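I spent most of February on one narrow question: does a grasp policy trained in lots of real homes get better because of the extra rooms, or just because of the extra demos? We call the policy Uller, and the earlier baseline is Hendus.

The set-up was simple. We took 900 hand-held gripper demos, threw out the ones where tracking dropped, and were left with 887. They came from 17 homes. One copy of Uller trained on the lot. A second trained on the same number of demos, all from a single room.

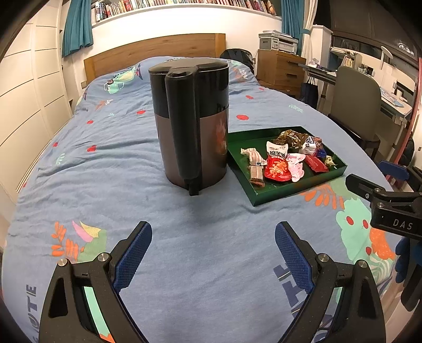 Soft surfaces were the part I cared about. A kettle on a duvet doesn't behave like a kettle on a worktop -- it leans, and the handle isn't where the policy expects it to be. On 174 test grasps in homes neither copy had trained on, the many-room version did clearly better on beds and sofas. On hard tables there was hardly any gap, and Hendus was close behind both.

I haven't split out lighting yet, so some of the gain could be that. The Ladar depth filter was off for all of these runs. Next I'll switch it on and repeat the bed trials only.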